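Crime Fiction Workshop: notes for week four
Openings, hagglers and people who want things by sunset

Hi all. These are the notes I talk from, tidied up a bit so anyone who missed class can follow along. Bring your opening scene next time, 400 words, printed, with your name on it (please!).

We finished last week on the two-hander, meaning a scene with two people in a room and something to be settled between them. I love these. They're cheap to stage, they move quickly and they show you straight away if your dialogue has any life in it. The trouble is that most of us write the first one like a tennis match. She says a line, he says a line, she raises an eyebrow, he lights something. After a page I couldn't tell you where they're sitting.

So, our running story. Hafþór Eyvindsson is a claims man for Prudex, the insurer, and he's been sent up the coast in October to talk to Guðlaug Juhl, whose boatshed has burnt down. He thinks she lit it. She knows he thinks so. Neither of them is going to say it for at least two pages, and that's where all the fun is.

Give your people something to do with their hands, and make it something the other person could have an opinion about. If Guðlaug is gutting fish while he reads out the policy, he has to decide where to look. If she's sorting her grandson's toys, he has to decide if he's allowed to be hard on her. Same dialogue, totally different scene. I'd rather you picked odd, homely things over whisky and cigars, which have been used up by better writers than me.

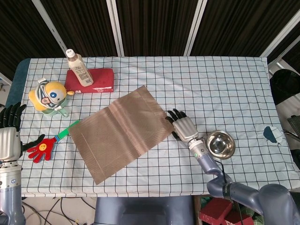
A bottle on a red block, and a yellow-headed plush toy.

Try this at home. Choose three objects that don't obviously belong in a crime story and put them between your two characters. One of them has to be touched, one has to be talked about and one has to be ignored completely until the last paragraph. Don't explain any of them. A reader will happily carry a small mystery for a whole chapter if you've been fair with the big ones.

Now, the similes. I went through your drafts with a pencil and one of them (you know who you are, and I did enjoy it) had 14 on the first page. Hard-boiled writing does lean on them, I know, and a good one is a joy. But when the rain is like something and the coat is like something and the silence is like something else, I stop seeing the rain. Keep two a page as a rough ceiling and spend them on people, particularly the ones your narrator doesn't trust.
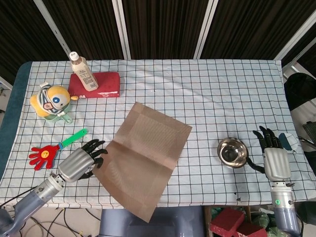 The other thing I kept writing in the margins was "who's winning?" Every few lines one of them should be a bit ahead. Hafþór arrives with the paperwork, so he's in front. Guðlaug doesn't offer him a chair -- now she is. He mentions the second policy, the one with Privora, and she puts the kettle on, and we don't know yet if that's a surrender or a stall. You can mark it down the side of your draft with a plus and a minus if you like. Long runs of the same sign usually mean a flat patch.

Reading for next time is chapter two of the course reader, plus the Witkowska story on page 39. Read the Witkowska twice, the second time for the landlord only. He gets hardly any lines and runs the whole thing.

Drafts are due 9th August. Email is fine if you can't get in, but put the scene in the body of the message -- my computer sulks at attachments.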